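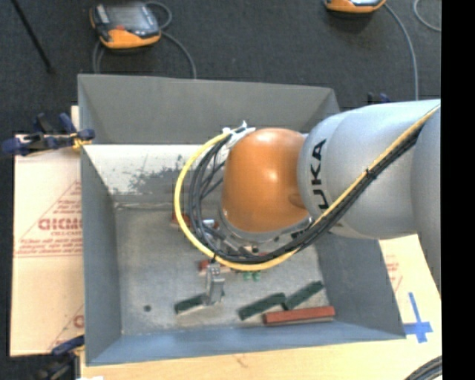 本次会议讨论Clavard拣块单元的线缆整理、夹爪保养和料箱定位三件事，另外过了一遍备件和交接记录。会议于2022年7月8日在单元旁边的小会议室召开，由Karine Dufour主持，Lotte Mulder记录。Karine先把线缆的现状讲了一遍：黄色线缆和几根黑色线缆从手臂上段下来，绕过橙色关节外壳的左侧，再从下方折回去，固定点在关节上部，靠白色扎带和一个白色卡扣收在一起。这种走法从春天沿用至今，没有改过图纸，现在要决定是继续用还是换成外置的软管。

打印本页 | 用电子邮件发送

出席：Karine Dufour（单元负责人，主持）、Lotte Mulder（记录）、机械组两人、电气组一人、Plerneo派驻的操作员两人。
缺席：采购联系人，会前已提交书面意见，见第五项。

一、上次会议遗留事项

1. 工具坐标重新标定：已完成。标定结果写进了单元文件夹，旧数据保留，不覆盖。操作员问旧程序能不能继续调用，答复是可以，但调用之前要确认工具号，旧程序里有三个还写着原来的编号。
2. 急停回路检查：已完成，没有发现问题。检查单缺一个签名，由电气组会后补签。
3. 夹爪手指的备件：未到货。转入第五项讨论。
4. 夜间自动运行：上次决定暂缓，这次不重新讨论。

二、线缆走向和固定

电气组介绍了最近的报警记录。编号908的报警在上一个统计周期里反复出现，都是夹爪信号短时中断，程序停在下降段，复位后能继续。单看报警时间，看不出跟班次有关系；对照程序行号以后发现，大多数出现在末端关节转到较大角度、往箱角去的动作里。电气组认为应当先查线缆，再查接头，最后查模块。

机械组对外置软管有保留意见。软管的外径比现在的线束大，手腕低下去伸进料箱的时候，软管离箱壁更近，靠边取块的位置可能到不了。现在的线束在关节下方还有一段弧，弧太大也会挡住料箱里的一部分，操作员从左边看过去，有的小块会被线遮住一半，判断抓取位置时要换个角度看。这一点Plerneo的操作员也提了，他们希望下面那段弧收小一些。

Karine问，弧收小以后关节转到极限会不会拉紧。机械组说现在没有数据，要手动慢速转一遍，在两个极限位置分别看余量。讨论后大家同意暂时不换软管，先在现有走法上调整，具体做法如下：

（1）剪掉关节上部的扎带，卡扣保留，线束全部松开后逐根检查外皮。黄色线缆单独看，先看折弯处，再看接头根部。
（2）以手动低速把末端关节转到两个极限，记录线束最紧时的姿态。不许用自动模式做这一步。
（3）重新扎紧时扎带只收到线缆不滑动为止，不要勒出凹痕。扎带尾部剪平，朝外，不要朝着线。
（4）扎好以后空跑原程序10个循环，中间不停机，跑完再摸一遍扎带有没有移位。
（5）带块运行，盯908号报警。如果照样出现，电气组更换夹爪信号线的接头，仍然不解决再查模块。

操作员问第（2）步需不需要拆夹爪，答复不需要，但要先把料箱里的方块都取出来，手指抬到箱沿以上再转。

负责人：电气组，机械组协助。操作时示教器由一个人拿，另一个人不得进入手臂活动范围。

三、夹爪保养

夹爪装在末端下方，手指朝下伸进箱里取块。机械组上个月拆开清理过一次，内部没有明显磨损，手指表面有涂料的粉末，深绿色和红褐色的都有，擦拭布上看得出来。粉末量不大，但是会积在手指根部，时间长了闭合位置会有偏差。上次测的时候闭合位置和基准差得很小，没有超过允许值，机械组的意见是不用急着换手指。

Lotte提出，清理周期现在是按日历算的，单元停用的几周也照样清理，用得多的几周反而不够。她查了运行日志，上一个周期里单元在自动模式下运行了139小时，前一个周期少得多，两次清理之间间隔却一样。她建议改为按运行小时计算。机械组同意，提出每运行20小时擦一次手指，拆开清理的周期由机械组看过三次记录之后再定，暂时不写死。

清理时用不掉毛的布，蘸少量清洁剂，不要直接往夹爪上喷。擦完以后手动开合几次，听有没有异响。手指安装螺钉用记号笔画线，画线错开就重新拧紧并在本子上记一笔。现有的画线已经看不清，下次清理时重画。

Vaseck寄来过一份润滑说明，跟单元文件夹里原有的那份写法不同，一份说导轨要上油脂，另一份说不用。机械组会去问清楚，得到书面答复以前按原来的做，不加油脂。Karine要求把两份说明都放进文件夹，封面上写明哪份有效。

四、料箱定位和工作台

料箱是浅的灰色敞口箱，箱壁往外斜，放在台面上，周围有蓝色夹子。箱子左边和右边都铺了米白色的板，右边那块板上靠近箱角的地方贴了蓝色胶带十字。操作员反映，新来的人不知道十字是做什么用的，有人以为是放块的位置。Karine说明，十字是换箱以后的核对点，手动把夹爪移过去，跟记录里的坐标对一下，差得多就说明台面上的东西动过，不能直接开自动。放块的位置在程序里，跟十字没有关系。这一条写进操作卡。

机械组检查了夹子，认为夹子的力量够，问题在于每次换箱以后夹的位置不完全一样。左边那块瓦楞板是软的，夹的次数多了边上会压扁，板压扁以后夹子看着是夹紧的，推一下还能动。讨论了两种办法：

第一种，板换成硬的，夹子照用。好处是便宜，当天就能做。坏处是箱子本身仍然靠人对齐。
第二种，在台面上装定位角块，箱子推到底再夹。要在台面上打孔，台面是跟隔壁项目共用的，打孔要先问过他们。

操作员倾向第二种，说换箱能快不少。机械组估计做角块约需两天，材料现成。会议决定先按第一种办法做，同时由Karine去问台面能不能打孔，有答复再上第二种。在此之前，每次换箱后必须做十字核对，核对结果写在本子上，写明谁做的。

箱壁内侧左上方有深色擦痕，操作员交接时提过两次，问是不是夹爪碰的。机械组看了夹爪外侧，没有找到对应的划痕，一时说不清来源。处理办法：用布擦一遍，擦得掉的当污迹处理，擦不掉的拍照存档，过一个班再看有没有变长或者变多。如果有新的痕迹，立即停自动，检查靠那一侧的取块点，把安全余量加大再运行。

关于箱内的块：现在深绿色的和红褐色的混放，大小不一，长条的一块靠近箱角，小块散在中间。程序组之前要求换块以后登记，执行得不好。Plerneo的操作员同意从下一班开始登记，只登记换了什么、什么时候换的，不用画图。绿色的小件也要登记，它们容易滚到夹爪旁边，取长块之前先看一眼。

五、备件和采购

采购联系人的书面意见由Lotte代读，大意如下：夹爪手指的订单在Kwon那边，对方推迟了交期，新的交期还没有给。信号线接头有库存，可以马上领。扎带和卡扣属于耗材，从公共柜子里拿，不用填单。

机械组问，手指不到货的情况下，如果现有的一副坏了怎么办。Karine说可以临时用上一代手指，尺寸略长，下降高度要改，改之前要通知她。上一代手指放在备件柜第二层，盒子上没有标签，会后由机械组贴上。

Karine会再催一次Kwon。如果对方在下次会议前还不能给出交期，就请Vaseck另外报价，两家的图纸用同一份，不单独改尺寸。

六、示教器的放置

单元现在有两个示教器，使用后放在台子那一侧的地毯上，线也拖在地毯上，一直通到台子边。电气组认为这样不行：人从那边走过去会绊到，示教器屏幕朝上放着也容易被踩。操作员说挂架离得远，来回挂很麻烦，所以都放在地上。

讨论结果是把挂架移近。电气组在台子侧面装两个挂钩，一个对应一个示教器，挂钩上标编号。线多出来的部分盘起来用魔术贴绑好，不要用扎带扎死，以后还要放开。挂钩装好以前，不用的那一个示教器放回柜子上，不放地上。Lotte问两个示教器能不能只留一个，Karine答复不能，另一个在调试的时候要用，但平时可以不拿出来。

七、交接本

交接本目前由每班各写各的，有的写得很细，有的只写“正常”。会议同意使用固定的几栏：运行小时、报警编号、换箱后的十字核对、换块登记、擦手指。没有做的写“未做”，不要空着。Lotte负责出新的页面样式，打印后放在单元旁边，旧本子用完为止，两种不混写。

操作员提出，报警太多的时候来不及逐条抄。同意同一编号的只抄一次，后面写次数，时间从日志里导。

八、待办

电气组：松线、查外皮、重新固定线束；补签急停检查单；装示教器挂钩。
机械组：极限位置余量记录；换硬板；贴备件盒标签；重画螺钉标线；向Vaseck问润滑的事。
Karine Dufour：询问台面能否打孔；催Kwon的交期；修改操作卡中关于十字的说明。
Lotte Mulder：交接本新页面；把清理周期改为按运行小时，更新单元文件夹。
Plerneo操作员：换块登记；箱壁擦痕的复查，结果记入交接本。

线束没有重新固定以前，单元可以运行，但只跑白班，旁边要有人。报警908连续出现两次就停机，通知电气组，不要反复复位。

下次会议定在10月，具体日期由Karine另行通知。届时先看线束和报警的结果，再定软管的事。

记录：Lotte Mulder
核对：Karine Dufour

打印本页 | 用电子邮件发送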